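Proceedings > Student Projects Track > Paper 8 > Section 4
Abstract Sections Figures References Cite

4. What the sorting task does and does not measure

The course project asked student teams to teleoperate and then train a two-arm system to sort wrapped candy into containers by type. The course notes by Menon and Iwasaki present this as a test of "general household tidying." We think that claim is too large for the evidence, and in this section we set out why.

Our first concern is the objects. Wrapped candy is bright, light, and printed to be told apart at a glance, and the containers are brightly colored as well. A policy that has learned little more than a match between wrapper color and bin color could score well on most trials.

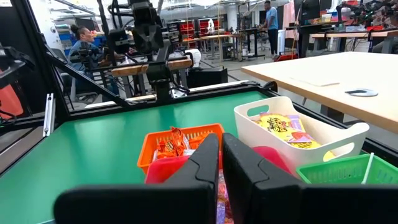
The teams collected 823 demonstrations over the term, which sounds like a lot for a class. Most came from a handful of operators, though, and one of them, Takagi, has told us that he settled early on a single approach path and rarely left it. We do not regard repeated runs along one path as independent evidence of anything. The project report pools them all the same, and its headline success rate of 60 percent rests on that pooling.

Our second concern is container placement. The protocol calls for the layout to be changed between blocks, but it does not say by how much, and the teams read it differently. The Kumine team moved every container. The Drallum team, by its own log, swapped two and left the rest alone. Their scores appear side by side in the report as if they were comparable.

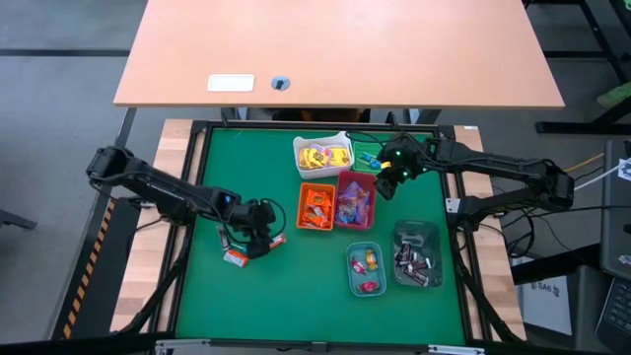
Figure 3. Overhead view of the two-arm workspace, with candy containers on the green mat and two orange-and-white packages by the left gripper.

A package lying near a gripper also raises a scoring problem. The rubric gives credit for a "controlled release" but leaves the judgment to whoever is grading. When Nogueira and Imai regraded 40 trials from video without seeing each other's marks, they disagreed most often on drops that landed close to a container rim. Some of those drops were graded as successes in the original report – we would not have passed them.

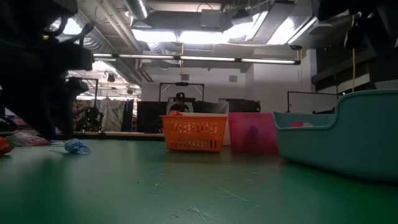 None of this means that the students learned nothing. Several teams wrote careful error logs, and the Kumine log in particular is more useful than the success rate that was drawn from it. Our complaint is with the step from a classroom exercise to a claim about homes. Before repeating that claim we would want a fixed rule for moving containers, plain wrappers in at least one test block, and a written definition of a release. Section 5 applies the first of these to the existing trials, as far as the logs allow.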